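Operators wanted, robot teaching sessions
Prurkora, Irnine site

Start December. Part time, 2 shifts a day, morning or late afternoon, pick one

We need people to drive a small robot arm by hand and record it doing kitchen jobs. Pick up the strawberry, put it in the bowl, bottle off the plate, that kind of thing. Each go gets saved and the learning system copies from it, so we want tidy, unhurried moves and the odd messy one kept in and marked as messy. 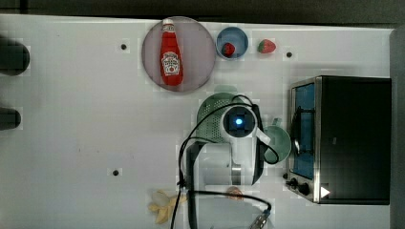
Kitchen table set-up, strawberries and blue bowl near the arm

No experiance needed. Steady hands, patience, ok with doing the same task over and over. Gamers do well, so do people who sew. Glasses fine. You'll be sat down for most of it.

Target is 64 good recordings a shift once you're trained. Training is 3 shifts, paid at full rate. Breaks paid too.

You must be over 18 and able to get to Irnine, no remote work on this one sorry. Bus stops outside the Fokham building, we're in the unit behind.

To apply send a few lines and which shift you want to Vasilică Lungu at the Prurkora front desk. CV optional. Places going quick so dont wait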